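Subject: Re: [fringe-talk] That "biography" of the Trestadance founder
Date: Nov 27, 2024

On the list last night, a member wrote:

> Has anyone else run across the new bio page for the man who
> started Trestadance? It says he was worth millions, had 2
> wives at the same time and died in a fire at the Suster farm.
> I was on the mailing list for their newsletter as a teenager
> and I don't remember any of this. Is there a source for the
> fire? I'd like to know before I put it in my zine.

Please don't put the fire in your zine! I went down this hole in March and I'm still a little cross about it.

I have most of the old newsletters in a box (103 issues, with a gap where my sister's basement flooded), and the fire is in there, but it was a barn, and he was very much alive afterward because he wrote a long and frankly boring column complaining about the insurance. The Suster place wasn't even theirs. They rented the lower field for the summer gatherings and that was it.

The millions I can't trace at all. Those net worth sites copy each other, and every one of them has the same typo in the name of his hometown, so I think you're looking at one page repeated over and over. The group charged $153 for the full set of cassette lectures, and from what the column says they had trouble getting people to pay even that.

As for the wives, he was divorced and then he remarried. There's a notice about the second wedding in the newsletter, with a menu (lentil loaf, if you're curious).

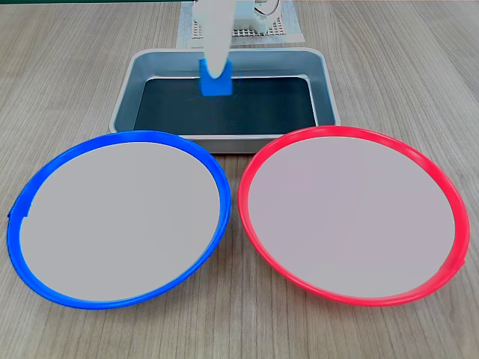 WHAT I'D TRUST AND WHAT I WOULDN'T

The newsletters are good for dates and places, and hopeless for anything about prophecy, since he rewrote the old predictions every time he reprinted them. I've got two versions of the same comet message and they don't agree on the year.

The Bajpai interview is the best single thing out there if you can find it. It's a radio transcript, 1,016 lines by my count, and most of the middle is him talking about his childhood and the voices in the grain elevator. He comes across as lonelier than I expected, and funnier too. I used to have a link but it's dead now.

The Clirnero documentary I'd leave alone. I enjoyed it (the music is great!) but they use actors for the "archive" parts and only say so in the end credits, and I'm pretty sure that's where the burning farmhouse comes from. Watch the part with the fire and then look at the trees. There's no way that's the same county.

If you want scans of the barn issue or the wedding notice, write to me off list and tell me how big a file your mail can take. The wedding one is faint but you can read it. And if anybody here has the issues I lost in the flood, I'd happily pay postage both ways.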